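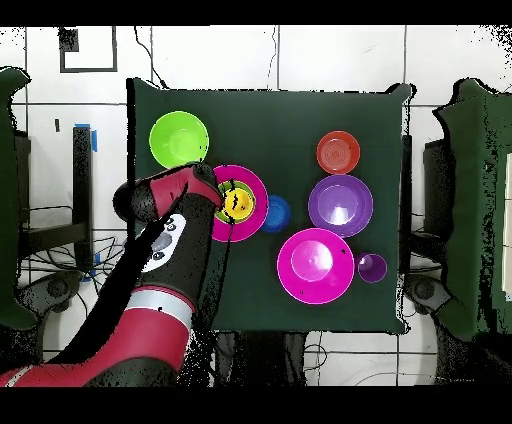
How much time does a visitor need to cross Gisard on foot? Two full days cover the old port, the hill quarters and the canal path at a moderate pace. A single day is enough for the port and one hill.

# Gisard by foot, east to west

The city is built on a ridge that runs parallel to the water. Most of what a visitor wants to see lies on the seaward side, between the customs basin and the Masanja steps, and the distances are short. The gradients are less kind. From the quay to the upper road the climb is 144 metres, nearly all of it in the last third of the walk, and the paving there is smooth limestone that becomes slippery in rain.

## The port

Start at the customs basin. The sheds along the north side date from the period when Gisard exported salt and dried fish, and their loading doors are still set a metre and a half above the street, at the height of a cart bed. Several are now used as offices. The interiors are closed to the public, but the iron hoists on the outer walls can be examined from the pavement.

The basin museum occupies the old weighing house. Admission is charged at the side entrance and cash is preferred. Its collection runs to 4,000 objects, of which a small part is on display: scales, tally boards, rope gauges and a long series of harbour charts. Labels are in two languages on the ground floor and one upstairs. Allow an hour.

## The Masanja steps

The steps begin behind the fish market and rise in seven flights, each named after a trade. Coopers and sailmakers had the lowest, where carrying was easiest. The merchants lived at the top, and the change in building stock is plain by the fifth flight: windows become wider, doorways gain stone surrounds, and the drains move from the middle of the path to the sides.

There are taps on the second and sixth flights. Both supply drinking water. Handrails are continuous on the left going up and missing in places on the right.

Walkers who do not want the climb can take the number 7 bus from the market to the upper road. It leaves from the seaward stop and follows the long way round by the hospital.

## The upper road and the canal

Plutent, the quarter at the top, was a separate town until its wall was taken down. One gate remains, with the toll rates cut into the inner face. Carts paid by the axle and animals by the head. The lettering is best read in the morning, when light falls across it from the side.

From the gate the road drops gently to the Norkus canal. The towpath is level, surfaced in packed gravel and shared with bicycles. It passes two locks and a disused brickworks before reaching the western station, where trains return to the centre. The last section has no shade.

October is the most practical month. Temperatures are moderate, the museum keeps its summer hours, and rooms in Plutent are easier to find than in high season. In winter the sixth-flight tap is turned off and the towpath floods beyond the second lock.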